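Button presses by teleoperation, part 2

Posted in: bench notes

Last month I wrote up hand guiding on the small arm and said I would do the remote control version next. It took until February because the Vultum controller firmware dropped packets whenever the leader arm sat idle, and I wanted that fixed before recording anything I intended to keep.

The task is dull on purpose. Move to a named button, press it, back off. The buttons are the large domed kind on black bases, in pink, orange and pale green, and they live on a red tray with a raised rim. The rest of the tray is clutter. Hường Phùng argued for clutter from the start, on the grounds that a policy trained on three buttons and nothing else learns where the buttons are and ignores what they look like. Her first policy, Mai, did exactly that. 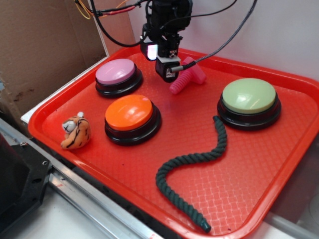

Gripper over the tray: three buttons, tiger, green rope and the pink ribbed piece.

The leader arm is a Dallard, scaled 1:1 in the joints. I tried scaling it down for finer motion and went back after an evening. With reduced scale I kept running out of wrist travel and had to clutch, and every clutch shows up in the recording as a pause that the policy then reproduces faithfully.

Compared with hand guiding:

Hand guiding gives better contact. You feel the cap bottom out. Over the remote link I have only the motor current plot, so my presses are harder than they need to be.

Remote control keeps my hands out of the camera view. With hand guiding I had to replay each trajectory to get clean video, and the replay never matched the original closely enough at the press.

Remote control is slower per demonstration but needs no second pass, so the total time comes out lower.

The target for this set is 1,000 demonstrations. I have 700 after Friday. I threw out 29 for overshoot, mostly on the green button, where I tend to come in too low and catch the side of the cap.

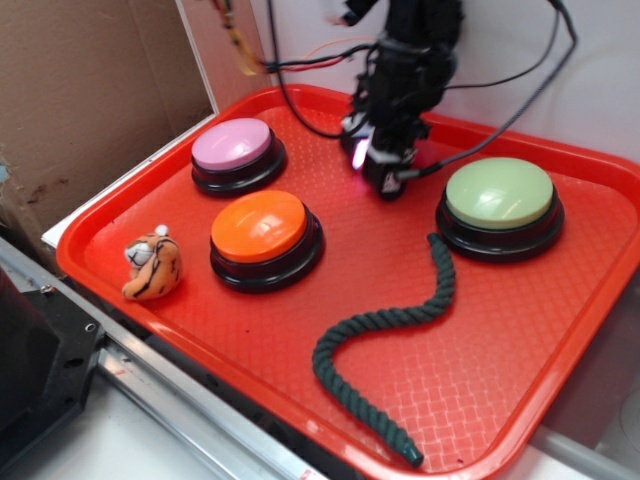

Arm between the pink and green buttons, rope in its S curve at lower right.

Quang Huỳnh asked whether I trim the idle frames at the start of each episode. I do, using a joint velocity threshold, but I leave the end alone. The policy needs some examples of having stopped.

Still open: the Halorell logger stamps the camera frames on arrival and the joint states at the source - the offset is constant on my machine, but I would not assume that on yours. Check it before you train. I will post the conversion script once it handles dropped frames without crashing.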